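Clearing the table at Skolldale

Feb 9, 2022

The owner of the Skolldale breakfast room opened it two years ago with 10 seats and a secondhand dishwasher. She still clears most of the tables herself, and when we met she was happy to talk about little else.

"People think the cooking is the work," she said. "I can cook for the whole room in half an hour. Clearing up takes the rest of the morning."

Her method is simple. Food comes off first, then cups, then bowls, then plates. Peels and rinds go straight into the scrap pail, which is emptied at noon. Fruit that has been served goes in there too, even if it looks untouched.

"I used to feel bad about the strawberries," she said. "You put one in a bowl, it comes back, and it looks perfect. But it's been out on a table. It goes in the pail."

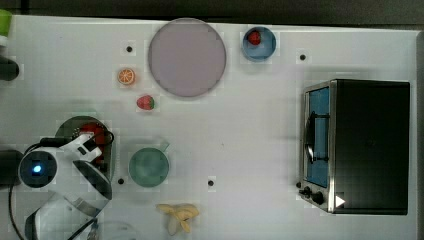

Banana peels are what she minds most. Left on a light tabletop, she said, they can leave a brown mark that takes real scrubbing to get out. She asks new staff to pick up the peel before they touch a single dish.

The plates and bowls don't match, and she likes it that way. She bought the first lot from Sakai, a restaurant supply store that was closing its downtown branch, and paid $550 for everything, including a box of cups. In January she added 12 more plates from Grerkov.

"I wanted colors. If everything is white, you can't find anything on the table. A purple plate or a green cup, you see it from across the room."

She doesn't stack at the table. Dishes are carried to the counter, scraped, and sorted there by size, with the large plates at the bottom.

Asked whether she would ever hire someone just for clearing, she shook her head. "Maybe in summer. Right now I like to see what people leave. If the orange slices keep coming back, I stop cutting oranges."

The breakfast room is open from 7 until noon.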